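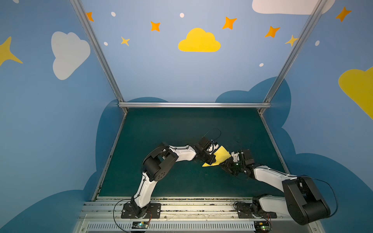 The Mokby cell is a two-arm bench cell for cloth handling, built by Varnurness and kept running by a small workshop team at Nyarko. Two arms on one shared rail platform, facing each other over a green work surface, inside a small booth. Cloth is the main work – folding, passing from one gripper to the other, holding between both. In the usual hold the left gripper takes an upper corner of a yellow cloth and the right one presses on the right side, with the cloth folded to a rough triangle. Each arm sits on its own black mounting plate on the rails. Booth walls are light blue with clouds and stars, and were painted that way before the cell was handed over.

Design and layout
Arms are made of white links with black motor housings at the joints. Shoulder housing is the heaviest part and the first thing lifted out in a full strip-down. The cables run along the links under black clips and ties, with slack left at the shoulder and at the gripper. The slack matters. Too little and the wrist pulls up short on a long reach, too much and the loop drops onto the cloth.

Two small circuit boards sit at the front edge, one below each arm. Green light on each when powered. A ventilation grille with narrow slots runs along under the rails. Booth frame is silver aluminum.

Setup
Normal order is rails, plates, arms, boards, cables. Plates go on finger tight first, then the arms, then the plates are squared to the rail and tightened in a cross pattern. Spacing between the two plate centers is 580 mm on the Mokby. Earlier cells used a wider spacing and had trouble with short cloths, the grippers could not meet properly in the middle.

After the plates are tight the arms get homed one at a time, left first. Then the meeting test: both grippers are brought together at the center of the table, no cloth, slow speed. If the tips miss each other by more than a finger width the plates are loosened and the whole thing is done again. Houshang Vahidi, who wrote the first setup sheet, wanted the test repeated with cloth straight after, and most operators do it this way. A few skip it when in a hurry.

Daily care
Grips are wiped before the first run. Cloth lint gets into the fingers and then the close position drifts. Rails collect small specks too, in the grooves mostly, and are cleared with a soft brush and a vacuum nozzle. No compressed air – it drives lint down into the grille and onto the boards.

Grille is vacuumed at the end of the day. Board lights checked at start. If one is out, power off, reseat the connector, power on, and only then look at the supply.

Cable clips are checked by hand, a slow pull along each link. Loose ones get replaced the same day. Spare clips are kept in the drawer with the hex keys.

Periodic service
Every 250 hours of running: plate bolts checked, joint screws checked, wrist cable looked over for flat spots. Fingertip pads are changed at the same time wether they look worn or not. The elbow screws are done with a short key, the long one rounds them off.

Re-homing is required after any work on a shoulder or elbow. Not required after pad changes, although the meeting test is.

Faults and repairs
Most common fault is a gripper that closes but lets the cloth slide. Usually lint, sometimes pads, rarely the motor. Second is an arm that stops partway through a pass with its board light still on. On the Mokby this was traced by Hamidreza Tehrani to a wrist cable that had been tied too tight at the elbow, and the cable was replaced at 386 hours. The tie position was moved back 22 mm on both arms and the fault has not been logged since.

Shoulder noise is reported from time to time. A dry click on start is considered normal. Grinding is not, and the arm is taken out of use untill the housing has been opened.

Naming
Mokby is the workshop name. Varnurness paperwork uses Mestard for the same cell, and both appear in the service log, sometimes on one page. Parts orders go under Mestard.

See also
Cloth handling
Two-arm cells
Cable routing
Gripper pads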